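换季收针织的几个土办法

2022年7月21日

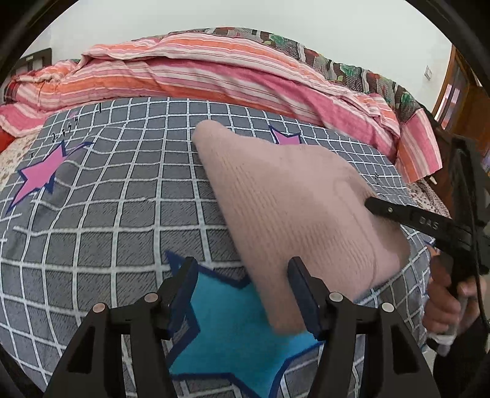

米色罗纹针织，摊在灰底白格的床单上。

这几天热得人不想出门，我就在家收拾衣柜。冬天的东西其实早该收了，一直拖到现在，前两天打开柜门，一件毛衣直接掉到我脚面上，行吧，收！收的时候顺手记了点东西，都是这些年自己折腾出来的，没什么高深的，想到哪儿写到哪儿。

先说洗。收起来之前一定要洗，哪怕你觉得只穿过一次。领口和袖口沾了汗，当时看不出来，放到十月份拿出来就是一圈黄印子，那时候再洗就费劲了。我一般用凉水，最多是手伸进去不觉得冰的那种温度，羊毛洗涤剂倒一瓶盖，把衣服翻过来泡上五分钟，轻轻按，别搓。搓是最要命的，我有一件墨绿色的开衫就是这么搓没的，洗完给我外甥女穿刚刚好（她那年上小学二年级）。

漂洗两遍，水清了就行。最后一遍我会滴一点点白醋，晾干以后闻不到酸味，手感会软一些。棉线的不用放，放了也没什么差别。

然后是脱水。千万别拧！找一条大浴巾铺平，湿衣服摊在上面，从一头卷起来，像卷寿司那样，卷好了用膝盖压一压，毛巾会吸走一大半水。以前租房没有洗衣机，我全靠这一招。现在有洗衣机了，厚毛衣我还是装进网袋，用最低转速甩一分钟就拿出来。

晾的话，平铺。挂着晾肩膀那里会顶出两个小尖角，袖子也会越来越长。我家没有晾衣网，就把旧床单铺在床上，衣服放上去，罗纹的地方用手往中间拢一拢，拢回原来的宽度再让它干。下摆和袖口松了的也可以这样救一下，不能说跟新的一样，反正能看。半天翻一次面，记得开窗，有太阳直射的话把窗帘拉上一层纱。

再说起球。网上卖的电动剃毛器我用过一个Giveck的，剃大衣还行，剃细针织就得小心，有一次手一重，胳膊肘那儿直接多了个洞。后来我改用一次性刮胡刀，把衣服绷平了顺着一个方向轻轻带过去，刮完用胶带粘一遍。罗纹的要顺着纹路走，横着刮很容易勾线。真勾出线头了也别剪，找根细一点的钩针，从反面把它拽进去，再左右扯一扯布面，基本就看不见了。

袜子我是另外一套。厚袜子洗完翻到反面晾，脚尖那里干得快。收的时候不要把两只袜口翻过来包成一个球，我妈一直这么弄，我也跟着弄了很多年，结果袜口全松了，走两步就往下掉。改成两只叠齐，对折再对折，竖着插在鞋盒里，一打开什么颜色都看得见。鞋盒高度不合适就剪掉一截，剪下来的硬纸板正好做隔板。

落单的袜子我会留一个季度，过了时间还没找到另一半，就拿去擦百叶窗。套在手上，喷一点水，一片一片捋过去，比抹布好用太多了！毛线袜还能套在椅子腿上，拖椅子的时候楼下不会来敲门。

叠毛衣这件事，各家有各家的叠法。我的是正面朝下，两只袖子往中间收，交叉放平，再从下摆往上折三折。折出来的块差不多一样大，竖着放进抽屉。特别厚的高领就别折那么多次了，卷起来，领子朝外。

防虫的东西，樟脑丸我受不了那个味儿，现在用樟木条，放久了没味道就拿砂纸磨两下，又香了。朋友Sneha Bhatt教过我一个办法，干月桂叶装在旧丝袜里打个结，塞在抽屉四个角。我试了两年，没有被虫咬过，当然也可能是我家本来就没虫，哈哈。不管放什么，都别直接贴着浅色衣服，垫张白纸。

真空袋我只拿来装被子。毛衣压扁了放半年，拿出来一道一道的褶，得挂在浴室里蒸好久。还有羽绒服也别压。

收纳箱底下可以铺一层旧报纸，吸潮，不过报纸上面要再盖块布，不然油墨会蹭上去。箱子外面贴张便签，写清楚里面是什么，我以前总觉得自己记得住，每年都要把五个箱子全翻一遍才找到围巾。

对了，有人留言问床单上沾了毛线的绒毛怎么办。戴上洗碗用的橡胶手套，稍微沾点水，顺着一个方向抹，绒毛会自己滚成一条，捡起来扔掉就好。沙发也能这么弄，猫毛同理。

下回想写写夏天的凉席怎么擦，我家那张边上有点发霉了，正在试小苏打，等试完再来说。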